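Cheguei a Kamardale com a mala pequena e a ideia errada de que uma tarde bastava. A culpa é minha, que li a placa da estação a correr (2949 habitantes, um castelo em ruínas, um miradouro) e decidi logo que vinha ver o castelo e voltava no comboio seguinte. Quem me tirou essa ideia da cabeça foi a Yuk-lan Tsao, guia na cidade há tanto tempo que já dá indicações pelo nome das lojas que fecharam.

Marcámos encontro na ponte velha, do lado do bairro de Procházka, e a primeira coisa que ela me perguntou foi se eu trazia sapatos decentes. Trazia, mais ou menos. «Então vamos por cima», disse ela, e lá fomos nós pelas escadinhas, eu a bufar e ela a contar-me a história toda sem perder o fôlego!

O bairro, explicou-me, nasceu por causa dos tintureiros, que precisavam da água do rio e de um sítio onde o cheiro não incomodasse os senhores do castelo. «As pessoas vêm à procura da muralha e passam ao lado disto. Mas a cidade começou aqui em baixo, com as mãos azuis», disse-me, a apontar para um tanque de pedra encostado a uma casa amarela. Há uns quantos destes tanques, quase todos transformados em canteiros. Num deles crescia salsa (roubei um raminho, confesso).

Perguntei-lhe quanto tempo se deve ficar. Ela riu-se. «Fica 2 noites. Na primeira estás cansado e jantas onde calha. Na segunda já sabes onde é a padaria.» E a padaria, tomem nota, é a da rua Clarkon, a meio da subida, com uns pãezinhos de sementes de papoila que às dez da manhã já não existem. Eu cheguei às dez e um quarto. Comi um de queijo e não me queixei muito.

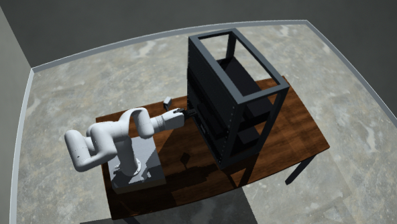
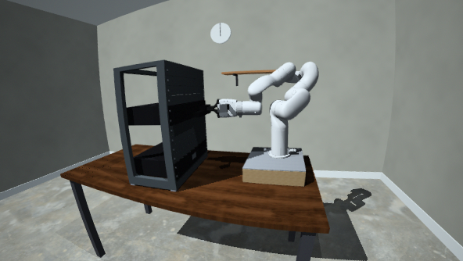
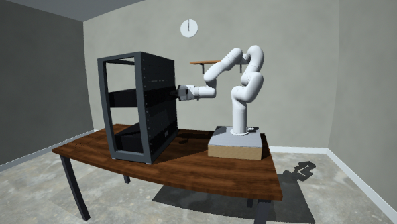
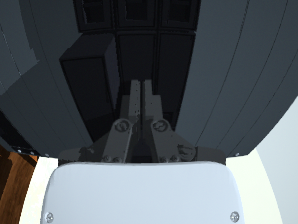 Braço robótico e estrutura escura, em imagens de simulação.

Depois do café falámos do Rostwood, o bosque que começa onde acaba a última rua. Eu imaginava um parque, com bancos e patos, e afinal é bosque a sério, com faias enormes e um caminho que sobe até aos 200 metros de altitude, onde está o tal miradouro. «Não é alto, mas como o vale é todo plano parece que se vê o mundo», disse a Yuk-lan. E via-se bastante: o rio a fazer duas curvas, os telhados de Procházka, a linha do comboio que eu já tinha perdido.

Quis saber o que mudou desde que ela começou a fazer visitas. Ficou calada um bocado, a limpar os óculos. «Em 2000 reabriram a estação, que estava fechada há anos. Antes disso, quem vinha cá vinha de propósito ou por engano. Agora vem gente só passar o dia, e eu gosto, mas gostava mais se ficassem para jantar.» Perguntei se não receava que um dia viesse gente a mais. «Com uma padaria só? Zangavam-se logo ao pequeno-almoço e iam-se embora.»

O castelo, já agora, também o vimos. Sobra uma torre, metade de uma muralha e uma escada por onde não se pode subir. A entrada é livre e o portão fecha ao pôr do sol, coisa que em fevereiro acontece cedo, portanto façam como nós e deixem o bosque para a manhã se forem no inverno. A Yuk-lan prefere a torre vista de baixo, da margem do rio, com um banco e um termo de chá. Ofereceu-me um copo e era de gengibre, fortíssimo, fiquei com a garganta a arder até à ponte.

À despedida pedi-lhe um último conselho para quem vem pela primeira vez. «Que não venha por Clarkon acima com malas de rodas. A calçada come as rodas todas.» A minha, a pequena, já tinha perdido uma nessa manhã.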